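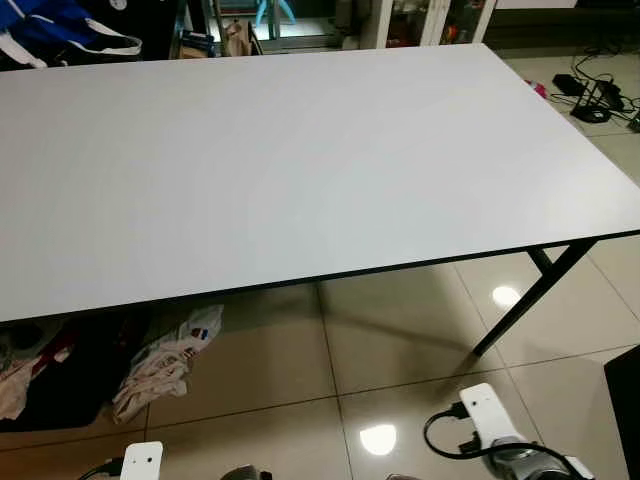 How Do You Teach a Robot to Fold a Shirt?

A robot does not know what a shirt is. Someone has to show it what to do, many times. There are two common ways.

Showing by hand

A person takes hold of the robot's arm and moves it. The arm goes to the shirt, the gripper closes, and the arm lifts. Small sensors in the joints record each bend and turn. Later the robot can play the same moves back.

Showing by remote control

Sometimes the person stands away from the robot and works a pair of handles. When the left handle moves, the left arm moves. Squeezing the handle closes the gripper. The person may watch through a camera on the robot, so they see what the robot sees.

At the Prakex lab in Osdale, a robot called Clikero learned this way. Its teachers folded 60 shirts by remote control. They threw out 13 tries where the shirt slipped or the fold came out wrong. That left 47 good ones for the robot to learn from.

Why so many?

Cloth never lands the same way twice. A computer program looks at all the good tries and finds what they share, such as picking up a sleeve near the end. Then it can make a guess about a shirt it has not seen before.

Words to know

Gripper: the part of a robot that holds things.
Sensor: a part that measures something, such as how far a joint has turned.

Print this page | E-mail this page

Contact us | Copyright Prakex | Back to top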